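Filed under: Workshop / Rooms and fittings / Gallery

Play corner refit, Trevor Hall

The play corner was refitted in July. The work covered one table, one open cabinet, a pair of fabric hangings and the sorting of the toy food set, which had reached 56 pieces across three mismatched boxes. After sorting, 39 pieces were kept. The rest were chipped, split or duplicates.

The cabinet doors stay open during sessions so that both shelves can be reached from the table side. Hinges were adjusted and one catch replaced. The shelves were cleaned but not repainted, the existing finish being sound.

The hangings are a plain dark fabric, hemmed top and bottom, chosen to cut down echo from the back wall. Foam letters were fixed to them with fabric adhesive, Neltberg type, left overnight under weights. Each letter can be peeled off and moved up to 5 times before the adhesive needs renewing. The Brustari hooks from the old curtain rail were reused.

Toy food is put out on the table in small lots at the start of a session and goes back on the lower shelf at the end. The fruit lives together, the tins and packets separately.

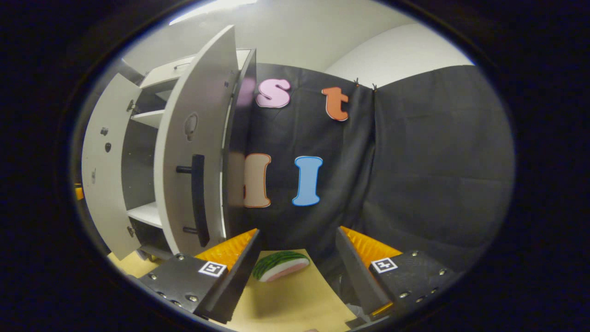 Toy watermelon slice on the table, pink side and striped green rind. White cabinet and lettered hangings behind.

Fitting and text: Iolo Morgan

Comments (3)

Lulach: What weight is the hanging fabric? Ours curls at the lower hem as soon as anything is stuck to it.

Iolo Morgan: Heavy curtain weight, from a remnant. Put a flat batten in the hem and it should hang straight. Mine are 9 mm thick.

petra_w: We had the same watermelon, I think. The stripes wore off ours within a year, so keep it out of the dishwasher.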